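Work Surfaces: Sallholm Bench Room

Photos and notes by Volodymyr Stasiv. Page last changed 7/3/25.

The bench room at Sallholm was refitted over one winter. The old tops were a dark, oiled board that hid screws, clips and pencil lines equally well. They were replaced with pale tops, and the notes on this page cover the choice of surface, the fitting and the upkeep. Most of the questions I get by mail are about glare and edge wear, so those come first.

Glare. A pale top throws light back at the person sitting at it. The Saltenero finish is low sheen, and with the lamps set to the side it gives no hard reflection at normal sitting height. With a lamp straight overhead it does. We moved the lamps.

Edges. The front edge takes most of the knocks. Ours were eased with a hand plane and then sanded with 400 grit. A sharp edge chips within a season -- the first two tops showed this, and both were turned around and recut.

Joints. Each run is made of 2 panels, butted and pulled together from underneath. No filler was used. The joint collects dust and is cleaned with a stiff brush.

Height. The Florkberg frames adjust in fixed steps. All benches were set to the same step so that work can slide from one to the next. Shims went under the two frames nearest the door, where the floor drops 13 mm.

Fixings. There are 44 screws per run, all driven from below. Nothing comes through the top. Anyone drilling a bench for a vise should ask first.

Color. Pale gray-white was picked from the Hijazi sample card over plain white. Small dark parts stand out on it, and pencil wipes off with a damp cloth.
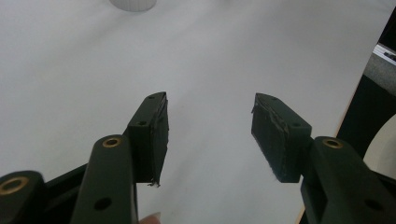

Cleaning is done with water and a little dish soap. Solvent dulls the finish and leaves a patch that cannot be polished out. Tape should come up the same day it goes down; the glue hardens after a week or so and then needs a plastic scraper.

The tops are due for a full check in November. Edge wear and joint gaps will be measured then, and the readings will be added under the notes on joints.

Contact: Volodymyr Stasiv, Sallholm | Copyright Sallholm Bench Room | Back to top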